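Protokoll Arbeitskreis Haushalt und Technik, Dorberg
Sitzung November, Montag, 18.30 Uhr, kleiner Saal

Anwesend: Hassanpour (Leitung), Rinaldi, Feyisa, Martinelli, Ferraro (ab TOP 2)
Protokoll: Rinaldi

TOP 1 Formalien
Protokoll vom letzten Mal genehmigt, eine Änderung: bei der Wischroboter-Abstimmung hat Martinelli sich enthalten, nicht dagegen gestimmt. Wird korrigiert.
Tagesordnung: Feyisa will "Werkstatt und Lager" vor "Haushalt" haben, muss früher weg. Keine Einwände.

TOP 2 Werkstatt und Lager (Feyisa)
Feyisa war bei Negri, Lager für Ersatzteile. Dort läuft seit dem Frühjahr ein Greifarm am Packtisch. Nimmt Kartons einer Sorte vom Band, stellt sie auf die Palette. Läuft durch, auch nachts. Solange alle Kartons gleich sind kein Problem.
Beutelware dagegen: weiter von Hand. Schrauben im Tütchen, Dichtungen, alles was sich beim Anfassen verformt. Der Arm greift daneben oder hebt zwei auf einmal. Lagerleitung dort rechnet nicht damit, dass sich das im kommenden Jahr ändert.
Martinelli: das sei doch seit zehn Jahren derselbe Stand. Feyisa: nein, vor zehn Jahren hätte der Arm schon bei einem schief liegenden Karton angehalten, jetzt dreht er ihn zurecht.
Rückfrage Hassanpour nach Personal. Keine Stelle weggefallen, zwei Leute vom Packtisch sitzen jetzt an den Retouren. Retouren auspacken und beurteilen macht dort niemand maschinell, wird auch nicht versucht.
Ferraro kommt dazu (Bus).
Kosten: Zahl liegt nicht vor, Feyisa fragt nach. Wartungsvertrag extra.
Kurze Diskussion ob Besichtigung für die ganze Gruppe möglich. Bei Negri grundsätzlich ja, aber nur vormittags und mit Sicherheitsschuhen. Hassanpour kann vormittags nicht. Vertagt.

TOP 3 Haushalt: was geht, was geht nicht
Grundlage war die Liste vom letzten Mal, jeder sollte eine Tätigkeit aus dem eigenen Haushalt durchdenken.

Saugen: Konsens, geht. Kabel und Fransen weiter das Problem. Rinaldi räumt vorher 10 Minuten auf, damit der Sauger saugen kann. Ob das dann noch Ersparnis ist, strittig.

Spülmaschine ausräumen: Ferraro hat ein Video von Ernetti gesehen, Arm auf Fahrgestell, Teller in den Schrank. Teller gut, Gläser langsam, Besteckkorb gar nicht gezeigt. Video außerdem beschleunigt, steht klein in der Ecke. Martinelli: solche Videos nur noch in Originalgeschwindigkeit in die Sitzung. Allgemeine Zustimmung, kein Beschluss nötig.

Wäsche: Feyisa. Handtücher falten klappt in der Vorführung, Socken zuordnen nicht. Spannbettlaken kann auch in der Runde keiner.

Fenster: übersprungen.

Aufräumen, Kinderzimmer / Wohnzimmer: längster Punkt des Abends. Hassanpour hält das für die schwerste Aufgabe auf der Liste. Gründe soweit mitgeschrieben:
- jedes Teil anders, hart, weich, glatt, klebrig
- kein fester Platz, bzw. der Platz ändert sich mit der Laune der Kinder
- entscheiden, was Müll ist und was ein Kunstwerk (Beispiel: Klorolle mit Augen)
- der Boden liegt voll, da fährt erst mal nichts
Ferraro widerspricht teilweise. Wenn es nur darum geht alles in eine Kiste zu bekommen, sei das heute machbar, Sortieren sei die zweite Aufgabe. Rinaldi: dann liegt die Brotdose drei Wochen unter den Bausteinen. Ferraro: liegt sie jetzt auch.
Martinelli fragt, warum die Geräte das nicht einfach "lernen". Ferraro erklärt: es braucht sehr viele Beispiele vom Greifen, und zwar aus echten Wohnungen, mit echtem Kram. Ein Weg ist, dass Menschen die Griffe mit Handgreifern vormachen. Wie viel davon am Ende bei einem Gerät ankommt, konnte er nicht sagen.
Weiche Sachen extra besprochen. Ein Gummitier gibt nach, rutscht, klebt am Finger. Zu fest ist falsch, zu locker auch. Menschen denken darüber nicht nach.

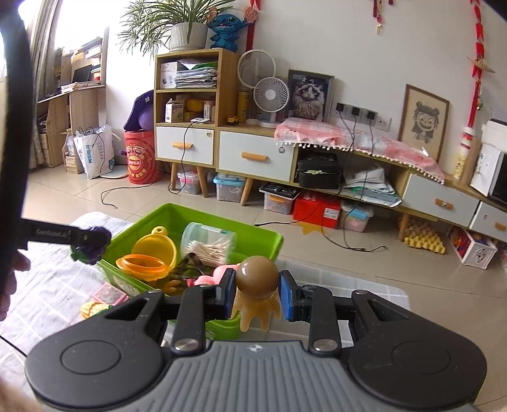 Zu TOP 3, Aufräumen: braunes Knautschtier im Handgreifer, darunter die grüne Kiste.

Feyisa zum Bild: man sehe, warum "Spielzeug in die Kiste" keine einzelne Aufgabe ist. In der Kiste Becher, Deckelring und ein Glas Wattestäbchen durcheinander, die Trauben hängen am zweiten Greifer. Wattestäbchen gehören nach ihrer Meinung ins Bad. Martinelli: bei ihm nicht. Genau das weiß eine Maschine eben auch nicht.
Hassanpour: Einstufung "Aufräumen, gemischt" bleibt auf "nein, noch nicht". Einstufung "ein bekanntes Teil in eine Kiste legen" wird neu aufgenommen als "ja, unter Aufsicht".
Abstimmung: drei dafür, Ferraro dagegen (will "unter Aufsicht" gestrichen haben), eine Enthaltung.

TOP 4 Anfrage Druris
Druris bietet ein Leihgerät für die Küche an, Rührarm mit Wiegefunktion. Laufzeit 2 Monate, Kaution 45 Euro, Angebot Nr. 3579. Rinaldi hat das Schreiben rumgegeben.
Fragen an Druris: wer haftet bei Wasserschaden, braucht das Ding ein Konto, was passiert mit den Daten. Martinelli will wissen wie laut. Hassanpour schreibt hin.
Feyisa geht 19.50 Uhr.
Aufstellort wenn es kommt: Küche im Erdgeschoss, nicht der Saal (Steckdosen).

TOP 5 Verschiedenes
- Merkblatt "Was kann mein Saugroboter" ist vergriffen, Ferraro druckt nach. Auf Seite zwei steht noch die alte Telefonummer, vorher ändern.
- Martinelli regt an, auch mal Leute einzuladen die beruflich putzen. Guter Vorschlag, er fragt in seiner Verwandschaft.
- Schlüssel für den Saal liegt jetzt bei Rinaldi.

Aufgaben
Feyisa: Kosten und Wartung bei Negri erfragen
Hassanpour: Brief an Druris; Termin Besichtigung nochmal prüfen
Ferraro: Merkblatt; Video Ernetti ohne Zeitraffer suchen
Martinelli: Gast fürs nächste Mal
Rinaldi: Liste der Tätigkeiten mit neuer Einstufung verschicken
alle: zum nächsten Mal das Thema Fenster vorbereiten

Ende 20.20 Uhr
gez. Rinaldi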